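Chapter 2
Everyday Clothes and How We Wear Them
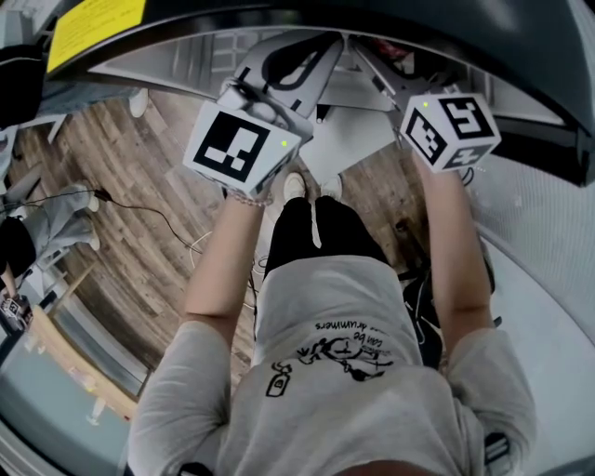 Zlata Harasym once told our class in Dorkton that she could learn more from a worn T-shirt than from a whole rack of new ones, and I have come to agree with her (it took me a few years!). A short-sleeved shirt, black pants with a drawstring, a pair of off-white shoes: plain things, and yet there is so much to say about how they hang, fold and wrinkle once a person reaches forward in them. We'll start with the sleeve, then work our way down to the hem.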